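How do I pin paper letters to black fabric without them curling?

Leonilde Teixeira
Doing a backdrop for a hall display in March. Black cloth, big cut-out letters. Mine are plain 2 ply card and the corners curl up by evening. Tape falls off. Also the cloth is full of creases, iron or no?

I work at a pale table, cutting everything there first, then pinning.

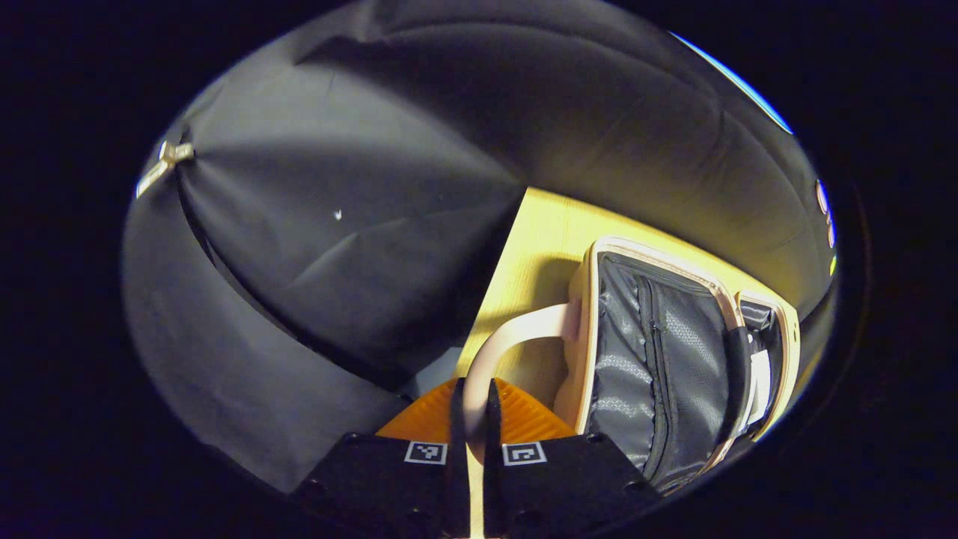
Budget is tiny so no foam board pls. Need it to stay up 7 hours at least.

Ngaio Kingi
Pins, not tape. Tape hates cloth. Two per letter, more on big ones, push them in at a slant. Short words in mixed colors read fine on black, pastels too. 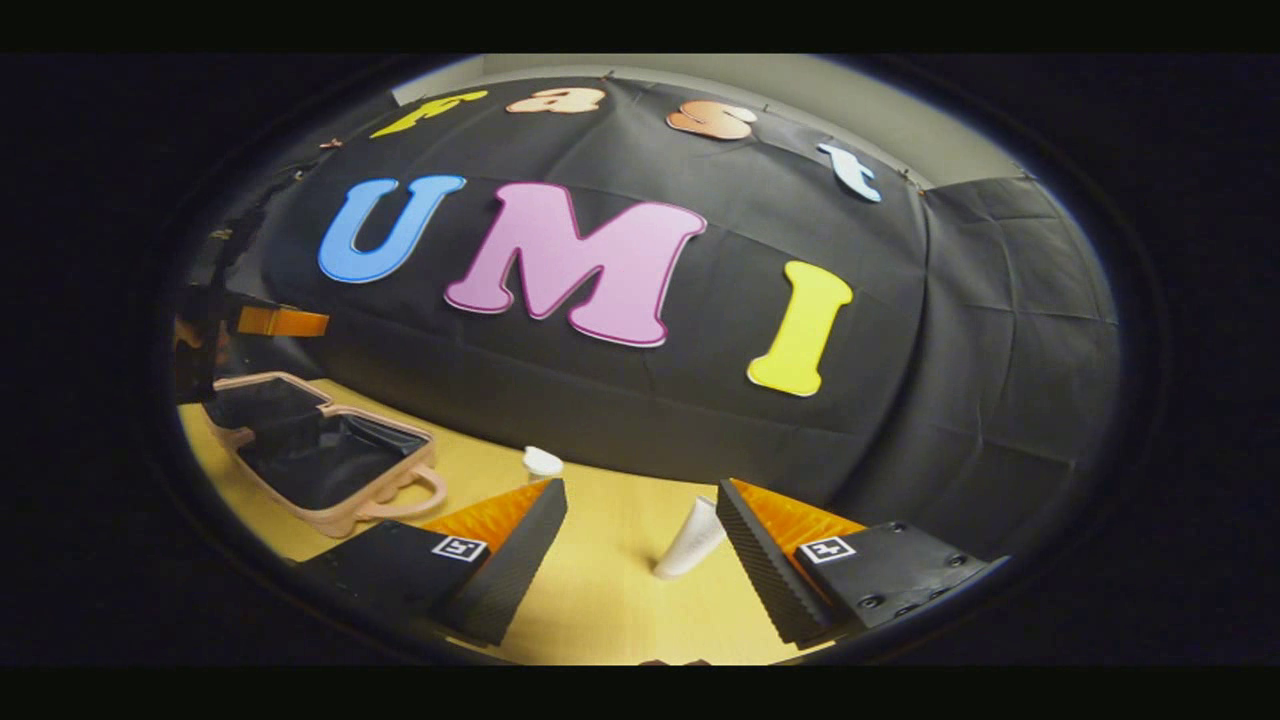

Things to do, in order:
Steam the cloth from the back. Low heat, test a corner frist.
Leave the letters under heavy books overnight.
Pin the middle letter first, work outward.
Small word on top, big one under it.

Curling is usually glue or marker on one side only. Go easy on both.

Raudsepp
I just use the Ulletti dressmaker pins, box of 1,000, lasts forever. Never bothered ironing, hang it a day and most of the creases drop. Depends on the fabirc tho.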